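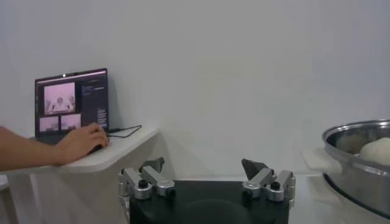

*Open laptop on a white wall shelf, screen on.*

Wk 5 notes – pulse taking, intro
(A. Kordestani, October block)

Picking up from last time – three positions on each wrist, three depths. Names on the board, copy them down, I won't be repeating them.

- Patient seated, arm at heart hight, palm up. Let them sit 5 mins first. No coffee beforehand.
- Middle finger goes down first, level with the bony bump. Then index, then ring.
- Light / medium / firm. Stay at each depth for a few breaths.
- Fast, slow, floating, deep – only these four for now. Slippery + wiry come after the break.

Common mistakes: thumb creeping in, pressing too hard, deciding what you feel before you've felt it. Also talking.

Evidence – mixed. Two practitioners on the same wrist often dont agree. Read the Ghorbani chapter, skip the appendix. Know the arguments on both sides for the essay.

Safety: irregular pulse, chest pain, fainting – refer to GP or 999, don't try to treat. Will be in the test.

For next session
- 2 practice partners each, both wrists, write it up
- Essay plan, 700 words max
- Bring the tongue chart

Arash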